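Was auf meinem Tisch stehen darf

18. Juli 2023

Ich habe es wieder getan. Ich habe den Tisch am Fenster komplett abgeräumt, alles in eine Kiste geworfen und dann stundenlang überlegt, was davon zurückkommt.

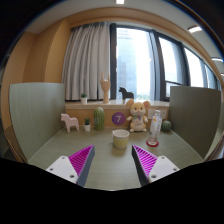
Mein Tisch am Fenster, mit Kakteen, Pferdchen und der Maus.

Angefangen hat das Ganze im Mai, da war Rania zu Besuch und wollte ihre Teetasse abstellen. Ging nicht. Es gab schlicht keine freie Stelle! Stifte, Post, drei Ladekabel, eine Schale mit Knöpfen (fragt nicht) und dazwischen meine ganzen Figuren, die man vor lauter Kram gar nicht mehr gesehen hat. Rania hat die Tasse dann auf den Knien balanciert und sehr höflich geschwiegen. Das hat gesessen.

Also neue Regel: Die Deko wohnt hinten, direkt vor der hellen Holzkante unterm Fenster, und vorne bleibt Platz für das, was ich gerade brauche. Zum Beispiel die kleine Tasse in Creme und Gelb, mein absoluter Liebling. Die habe ich bei Ondmont gefunden, in so einer Wühlkiste ganz hinten im Laden, für 3 Euro. Viel passt nicht rein, ein Espresso und vielleicht noch ein Schlückchen Milch, aber ich mag dieses weiche Gelb auf dem graugrünen Tisch so gern, dass ich lieber zweimal aufstehe.

Die Wasserflasche steht jetzt immer auf dem roten Untersetzer mit der weißen Mitte. Den hat mir Hanane geschenkt, nachdem sie die Ränder auf meinem alten Tisch gesehen hatte – Wink verstanden.

Ganz links steht das blassrosa Pferdchen. Es sieht aus wie diese schwedischen Dalapferde, und ich habe es vor Jahren auf dem Flohmarkt in Dronderthorpe mitgenommen. Der Verkäufer wollte 20 Euro, ich habe 5 geboten, und irgendwo dazwischen waren wir dann beide ein bisschen beleidigt und trotzdem zufrieden. Daneben kommt die winzige Sukkulente im weißen Töpfchen und dann der große grüne Kaktus mit den Rippen. Der ist nur eine Figur und damit die pflegeleichteste Pflanze, die ich je hatte. Einen kleinen runden gibt es auch noch, der durfte weiter nach vorne, schräg hinter die Flasche. Yutong findet, die beiden gehören nebeneinander. Ich finde, sie brauchen Abstand. Wir diskutieren das seit Wochen.

Und dann die Maus! Plüsch, riesige runde Ohren, rosa Nase, und sie sitzt mit ausgebreiteten Armen da, als hätte sie den ganzen Tag auf mich gewartet. Eigentlich sollte sie ins Regal im Flur, aber nach einem Abend habe ich sie zurückgeholt. Manche Dinge sortiert man eben nicht vernünftig.

Oben auf dem Sims stehen auch noch Sachen, links etwa die kleine Topfpflanze mit den grünen Blättern. Die ist wieder ein echter Pflegefall, ich gieße nämlich entweder viel zu viel oder gar nicht. Falls jemand einen guten Trick hat, gern in die Kommentare damit.

Aussortiert habe ich übrigens auch, und zwar über 90 Kleinteile. Ich hab's wirklich gezählt, weil Siham gewettet hat, dass ich keine zwanzig schaffe. Sie schuldet mir jetzt ein Eis. Die Knöpfe gehen an Abdelilah, der näht gerade Kissen und nimmt alles, was rund ist und Löcher hat. Die Kabel liegen in einer Schachtel im Schrank, da müsste ich auch mal ran, aber nicht diese Woche.

Nächstes Mal zeige ich euch dann den Flur. Da steht noch die Kiste mit den Sachen, bei denen ich mich nicht entscheiden konnte, und ich bin gestern schon zweimal drübergestolpert.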